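The Ninety Minutes at Zivgate

The Fadutari Institute admitted its guests on Thursday, October 14, 2021, and asked them to sign the register. Radosław Jabłońska signed as number 99. He had repaired boards by hand for 30 years and had been invited, the letter said, as an honored observer.
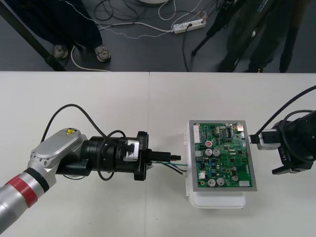 Connector work at the demonstration table, Zivgate Hall.

He was given a seat and a printed program. The program promised remarks from the director, and the remarks were long. Jabłońska watched the table instead.

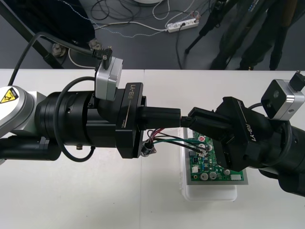 Jabłońska had trained 761 apprentices for Bernuvia, and he had told each of them the same thing - keep your wrists low and do not hurry. He had expected to dislike the visit. Now he leaned forward to study the two black grippers, met above the green board with the colored wires running in beneath them, and noticed that he was holding his own hands in the same position. The guest beside him, a Mrs. Ochoa, noticed it as well.

"Are you helping them?" she asked.

"I am correcting them," he said, and lowered his wrists.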